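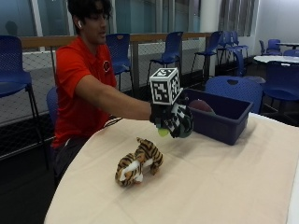 The shopping list, July, evening

Home late, feet sore, and too wound up to sleep, so I'm writing this down while it's all still in my head. Kaja Jaunzems wants a purchase plan from me before the month is out and for once I'm looking forward to a budget document. I spent the whole day at the table with the people doing the demonstrations and I think I finally understand what we should be buying. Last month I was guessing from catalogs!

The biggest change is in how I think about the glove. On paper it was one line, "glove, sensor, right hand," and I had it down as a quantity of one. After today it's at least two, plus a spare marker cube for each. The cube sits up on the back of the hand and everything else depends on it, so a scuffed face would mean a stopped session. Tarmo Lūse says he can print replacement faces himself if we get him decent stock, and I believe him, but I'd still like finished spares in a drawer. I asked for a price on the Hitolis gloves and on the Khattak ones. Khattak is cheaper and slower to ship. Hitolis answered in twenty minutes, which I will try not to be swayed by.

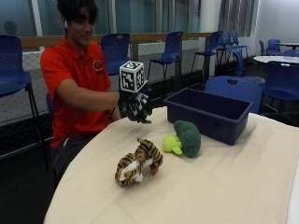

I also want to budget properly for toys, and I know how that will look in the spreadsheet. The plush broccoli and the tiger are great to work with, because soft things squash and flop and never sit quite the same way after you let go. A ball and a bin are fine for getting started, but I'd like a whole crate of odd shapes. I've put down 60 items as a first go. Austra Avotiņš thinks 20 good ones would do us for the season and that I'm just enjoying myself. She may be right about the second part. We settled on 50, which isn't even near the middle, and I'm calling it a win.

Tablecloths too. Write that down, self. Two plain ones in pale colors, so one can be in the wash. Gediminas Liepiņa would rather have a proper mat that lies flat, and I can see his argument, but I like that cloth creases. Homes have creases. We left it open.

Then there's the handheld side of things. I had been treating the gripper and its camera as an extra, something for next year if there was money over, and I've moved it right up the page. I love how much the wide lens takes in, even when something big and pale is right up against it and you'd expect to get nothing else at all. There was the tiger, up near the edge with its stripes bent around, perfectly recognizable.

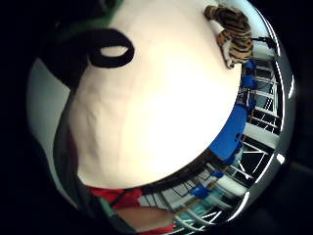
So, one gripper or two? If we buy one, people wait for it. If we buy two we need the second set of everything that goes with it, and the Erneck quote doesn't include mounts or cables (I checked twice). Their figure for a single full kit came to 2872 before shipping. Doubling that takes up almost all of what Kaja penciled in for hardware, with the gloves still to come out of it. My plan tonight is one gripper now, with the second written in as a firm item for the next round and not as a wish. I've lost too many things by calling them wishes.

Headsets are the other hole in my list. I had nothing down for them but the headset itself, and that won't do. Spare straps or pads, wipes, something to keep the cable out of the way, a case to carry it in. All small money and all the kind of thing you end up buying in a rush at the wrong price.
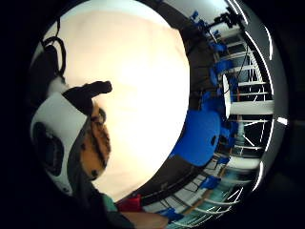

Hazel Castellanos made a good point over coffee: I've budgeted for objects and hardly at all for time. Somebody has to set up and put away, and somebody has to check the recordings the same evening. She wants a line for hours and she wants it near the top. I've added it. She also wants a better stand, one that doesn't creep when you tighten it, and I've added that too, though Bisex has three that look identical to me and I need Tarmo to tell me which.

Still to do: ask Khattak about left-hand gloves, get the Erneck mount price in writing, find out whether storage comes out of our money or the general pot. And ask Kaja if plush vegetables count as equipment or supplies. I'm hoping for supplies, there's more left in that one.

Print this page
E-mail this page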